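Section 5 – Wrist camera, cable loops and first moves

Do this after the arm is bolted down and the controller boots clean (sections 3 and 4). If the controller isn't talking to the arm yet, stop, go back. Allow an evening.

You'll need
Hex keys, metric set
Hook-and-loop ties, the wide ones. Not zip ties
USB cable, the long one from the Goltora kit bag
Masking tape and a marker
Laptop with the Clokesora tool on it
A mate to stand at the e-stop

CAUTION – motor power OFF at the wall for steps 1 to 6. Controller switch is not enough. The joints hold charge for a bit, so wait till the fan stops.

1. Move the arm to park by hand. Support the elbow, it drops.

2. Fit the camera bracket to the wrist. Lens looks out past the fingers. Two screws, finger tight for now.

3. Plug in the camera, run the cable back along the forearm. Leave slack at the wrist. More than you think. Darnell's first go had it pulled neat and flat and the plug came out at the first full roll.

4. Tie the loops at the forearm and the elbow only. Nothing at the wrist joint itself. Loops should be able to slide over the housing without catching.

5. Roll the wrist by hand, stop to stop, both ways. Watch the loops. If one hooks on a finger, re-tie and go again.

6. Nip up the bracket screws. Don't gorilla them, it's aluminium thread. Vaughn has stripped one allready.

Note: cable tails from the kit are 163 cm. If yours are shorter you've got the older Greenberg set, use the extension.

7. Motor power on. Second person at the e-stop from here to the end of the section.

8. Open Clokesora, pick the wrist camera, check you get a live picture. Black picture = wrong port, swap and restart the tool.

9. Set speed limit to 9 per cent. Leave it there till section 7.

10. Jog each joint a little, one at a time. Base first, wrist last. If something moves the wrong way, flip the sign in the joint page, save, power cycle. Then do it again from the base.

11. Open and close the gripper on nothing. Then on a rolled rag. Force setting 62 is fine for the rag, drop it for anything with a soft shell.

12. Jog to a low pose near the wall panels, then a close one on whatever you plan to pick up. Save a still from each. You want cables in view clear of the lens centre, and the fingertips showing for the close one. Ours from the Limstead bench, low pose first:

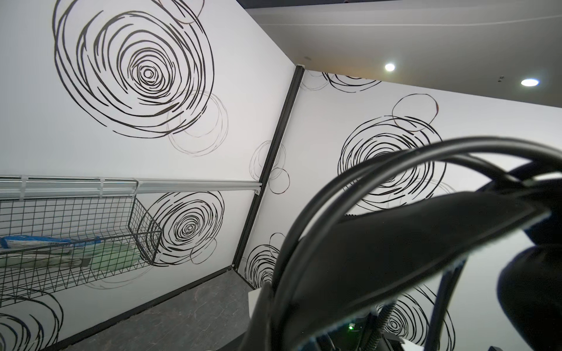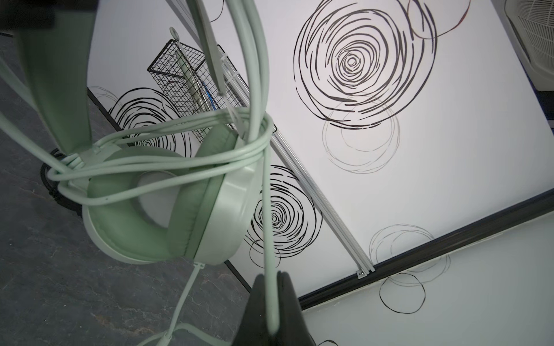

Page last changed: November 2020 (O. Pichler)

13. Compare your low pose with the first still. Loops arc over and around the gripper, big open curves, and you can still see the wall and corner post past them. If a loop sits right across the middle of your picture, back to step 4.

14. Close pose – the second still, mint headphones. Gripper only pokes in at the bottom, fingertips and not much else. If you can't see any finger at all, tilt the bracket down a touch, power off first.

Note on thin stuff. Headphone cable, string, strapping: go in slow, fingers either side, then close. Keep the force low. Anything wrapped around the item can come along for the ride so check where the rest of the lead goes before you lift.

Note on backgrounds. The swirl pattern on the panels is busy. Gwendolyn reckons leave it, Aslak wants it plain. For now leave it. If the focus hunts, lock it in the camera page and type in 65.

CAUTION – bright ceiling lights in the low pose can wash the picture out. Turn auto exposure off, set it by eye, save the profile. Check it again if you change the bulbs.

15. Save the lot as a new profile. Put the date and your initials in the name. Don't overwrite the default.

16. Park the arm, power off at the wall, tape a mark on the bracket so you can tell if it's shifted.

If it faults on power up after all this, unplug the camera and try again. Still faulting, see section 9, joint errors. Camera drops out only when the wrist turns – it's the slack, nearly every time. Re-do steps 3 to 5 befor you go buying a new cable.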